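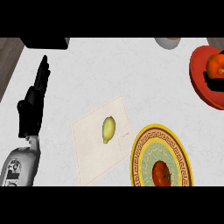
White marble countertop with faint gray veining

Fallen fruit and seedlings under a sweetgum - is removal necessary?
Posted in Trees and Shrubs
November 6, 2022

Our property association maintains a mature sweetgum on a lawn that is shared by several households. The tree appears to be in good health and colors well each fall. The spiny seed balls, however, have become a concern along the walkway, and seedlings now appear in the adjoining flower bed every spring. A contractor has proposed removal. We would prefer to keep the tree if the fruit can be reduced by other means. We would also appreciate advice on whether a fruitless variety could be planted nearby as an eventual replacement. The soil is clay, slightly acidic, and drains slowly after heavy rain.

Ledeck

Removal of a healthy shade tree should be treated as a last resort. Growth regulators that reduce fruit set are available and are applied at flowering, either as a foliar spray or by trunk injection. Timing is critical. An application made after the flowers have passed will have little effect, and the treatment must be repeated each year. For a tree of any size, the work should be assigned to a licensed applicator.

With respect to a replacement, the variety 'Rotundiloba' is generally regarded as fruitless. It may be recognized by the rounded lobes of its leaves. Some specimens have been known to produce a branch with ordinary pointed leaves, and such a branch may bear fruit. It should be pruned out when first noticed. Sweetgum tolerates clay well but requires ample room for its roots, and a distance of 15 feet from any pavement should be considered a minimum. Surface roots are common in slow-draining soil and will lift a walkway in time.

Seedlings are most easily pulled while they have only a few leaves and the ground is moist. A mulch layer 3 inches deep over the bed will reduce their number. Keep the mulch clear of the stems of your perennials.

Samarakoon

Rake them up. We have two of these trees and it takes a morning. A rolling nut gatherer works better than a rake on short grass.

Firkix

I concur with the first reply on the matter of timing, and would add one caution. Seed balls do not all fall together. Many remain on the branches through the winter, so a tree treated in spring will still drop the previous year's fruit for several months. The association should be informed of this before it pays for the treatment - otherwise the work may be judged a failure too early. I would also advise against heavy pruning in July as a means of reducing fruit. It removes a good deal of foliage and leaves the remaining branches free to bear as before.

Cladico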